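Progress report on the Pemik project, second period
Prepared for: Dindby Fund
Prepared by: Kwadwo Akolgo, Rumano
Date: 15/06/2021

In this period we worked mostly on the written rules for robot handling of clothes. In the first report we promised a draft of the good practice guide, and the draft is now complete in its first version. It has a part on safety near the arm, a part on care of the garment and a part on how to keep records. Mr. Nkrumah Sowah reviewed the safety part and returned it with many remarks, which we are still entering.

The garment part was the most difficult for us. Clothes are soft and change their shape with every grasp, so a rule that is good for a box does not help very much. We decided to write the rules by type of fabric. For mesh sportswear the draft says that the fingers must close on the cloth with low force, that the operator must check for pulled threads after each session, and that a damaged piece is taken out of use and written in the log.

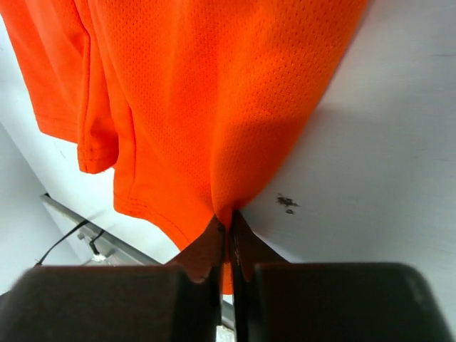

We also agreed on one rule for stopping. If the cloth catches on any part of the cell, the operator stops the arm and frees the cloth by hand only after the motion is locked. The Ogura site asked to make an exception for short trials. We did not accept it, and the site now follows the same rule as we do.

The plan for this period was 300 recorded grasps under the draft rules, and we reached this number. From these, 60 were repeated by a second operator to see if both understand the rules in the same way. In most cases they did. The biggest difference was in the words "light tension", and we will replace them with a measured value.

Spending is inside the budget. We used 2000 euros for fingertip pads and fabric samples. The training day for new operators is delayed, as the text must be final before we teach it.

Next steps are to finish the safety remarks, to test the rules on knitted and woven fabrics, and to send the second version to you in November. We kindly ask for your comments on the stopping rule before that time.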